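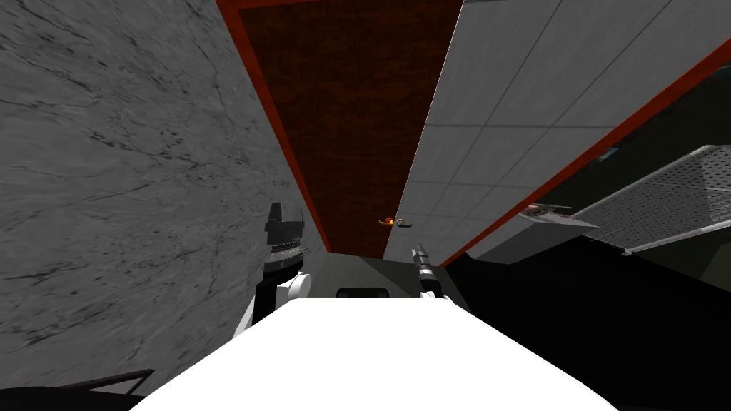 Caderno da oficina, julho, 16h40

Fechar hoje a lista de compras do segundo semestre. Montes confirma a verba de 3.257 euros para o posto de simulação, já com portes. Não há reforço até ao fim do ano.

Placa gráfica: a proposta da Bristus fica em 1.000. A da Plukix é mais barata mas não inclui montagem, e já perdemos tempo com isso da outra vez. Fico com a Bristus.

Par de garras para o robô real: 305 cada na Ovstead, prazo por confirmar. Antes de encomendar quero comparar a abertura dos dedos com o modelo que usamos na cozinha simulada - os puxadores são pequenos. 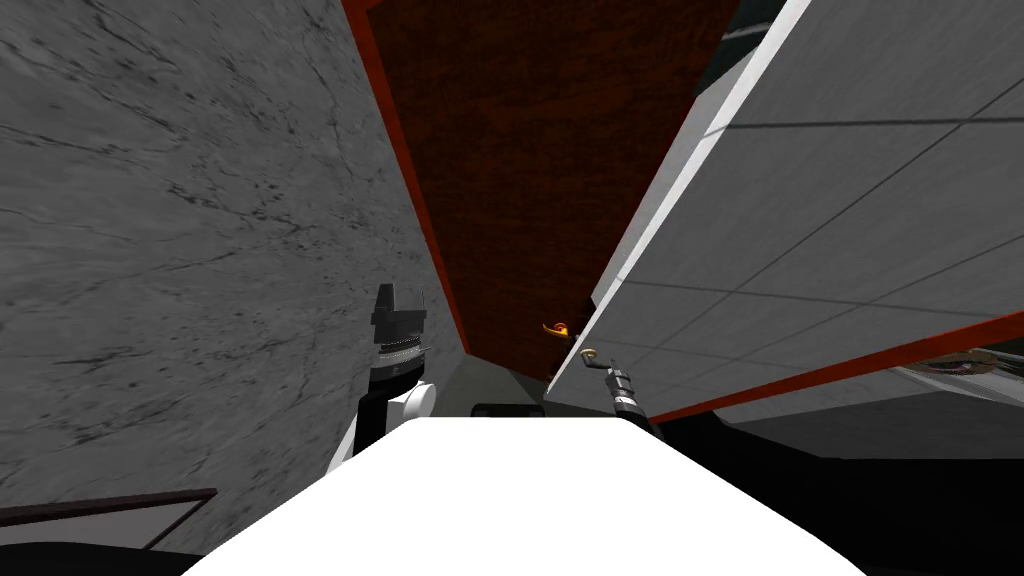 Cozinha simulada: garra direita logo abaixo de um dos puxadores cor de latão.

Também falta decidir a câmara de pulso. Para a bancada de mármore a vista de cima dos dedos chega, mas para os armários queria mais campo. Pedir duas cotações, com e sem suporte.

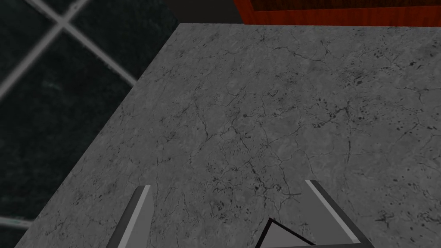 O suporte podemos fazer cá. Se a câmara passar do que sobra, fica para o próximo orçamento e continuamos só com simulação nessa parte.

Por fazer:
- responder à Bristus
- pedir prazo e desenho cotado à Ovstead
- perguntar a Montes se a licença do simulador sai desta verba ou da geral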